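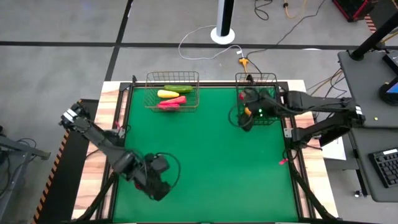

Voting papers get lost in a move more often than dishes get broken, so give them a place before you pack the kitchen. You need your registration card, a proof of the new address, and any mail from the election office. A wire mesh basket like the one holding the toy vegetables works well, as you can see what is in it without digging. Keep a second one for all other mail, and don't mix the two.

File your change of address with the election office as soon as you have a signed lease. The post office form does not always update the voter list. If you have moved twice in a short time, check that the first address is off your record.

Look up your name on the list 60 days before the election, then again at 19 days. Print the page or save a screenshot with the date showing. Deadlines differ from state to state, so write yours on the kitchen calendar.

For mail ballots, keep a black pen with the envelope. Sign where it says to sign, let the ink dry, and don't use tape on the flap unless the instructions allow it.

Old sample ballots and campaign flyers can go in the recycling. Shred anything with your signature or ID number. Keep the current registration card with your lease.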